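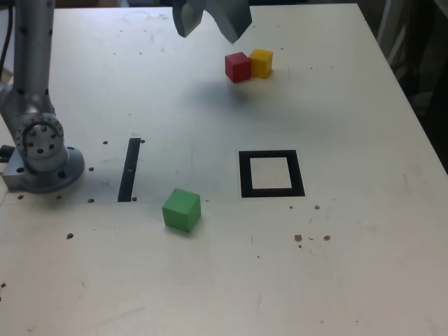 *Red, yellow and green blocks on a tabletop marked with black tape.*

# The long life of the wooden toy

Dreldale's toy library opens at nine, and by half past the returns trolley is usually full. Families pay $70 a year and can take home four items at a time. Puzzles go out most. The ride-on tractor has a waiting list.

Bríd Corrigan started the library in a church hall with toys her own kids had outgrown. It now holds 678 items and has 405 member families, some of whom drive in from Produsby, an hour up the highway.

"People think it's for those who can't afford toys," she says. "Plenty of our members could buy the lot. They're sick of storing it."

Plastic toys wear out first, mainly at the hinges and battery covers. The wooden ones come back chipped but can be sanded and repainted. Melati Wuisan does most of that work in her garage, using water-based paint and a clear topcoat that needs a week to cure before a toy goes back on the shelf. She colours replacement pieces to match the originals where she can. If a set is missing more than two pieces, she breaks it up for parts.

Late fees are 50 cents a week and seldom collected. Missing pieces are a bigger problem. Each bag carries a tag with the number of parts, and parents are asked to check it at the counter before they leave.

Till Brandes joined when his daughter was eight months old. She is now at kinder, and he reckons they have borrowed 100 toys between them. "She had one favourite, a shape sorter, and we took it out six times," he says. "In the end I asked where to buy one. They don't make it anymore."

The library will move into the old Debnath hardware store on the main street in November. The new space has a ramp, a proper sink and room for the tractor.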